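10/20/20

Breakfast table, second day

Put the brown cover back on the table this morning. It still has the crease from being folded up since June, plus a wrinkle along the near edge that comes back whenever somebody leans on it. Mwende suggested leaving a couple of heavy books on it overnight. Will try that before anyone gets out an iron.

Went through the kitchen box with Ok-hee. Keeping the white toaster, the light green pan with the black handle, the wire basket and the wooden board. The second pan goes back to the shelf, the handle is loose and I don't have the right screw. Everything else stays in the box for now, lid on, label facing out (Skoltell shelf, bottom).

Bread: 3 slices in use. The orange one is much easier to tell apart from the others at a distance than I expected, so I'd like to keep it as the one that goes in the pan. The tan ones are for the toaster. Nermina asked for a darker one as well, to stand for overdone toast. Not a bad idea, but let's get the plain version of the table settled first.

Measured the cover again while it was clear: 290 cm of fabric left on the roll after cutting, enough for one more if this one gets stained.

Layout notes. Yesterday the basket was next to the toaster and we kept bumping one with the other. Moved it over to the right and the middle of the table is a lot easier to work in. The board lives in the basket when it isn't wanted. Pan to the left of the toaster, handle pointing towards it. Toaster stays unplugged, as always. The cord is a nuisance either way -- it's stiff and goes where it likes, usually in a loop behind the toaster.
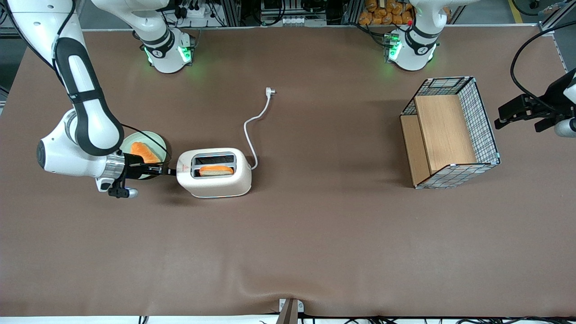 Chiến wants the cord tied up with a twist of wire. I'm fine with that provided the plug stays where people can see it. No tape on the toaster please, it took me 4 wipes to get the glue off last time, and I don't want the warning label on top peeling off with it.

Only one slice in the toaster at a time for now. With both slots full it's fiddly to get either of them out cleanly. We can go to two once the positions stop changing.

To do:
Books on the cover tonight (me)
Screw for the second pan, ask Hyun-seo, he had a bag of 5 mm ones
Crumb tray on the toaster, check whether it slides out
Write the layout on a card and put it in the Um folder so the table can be set up without me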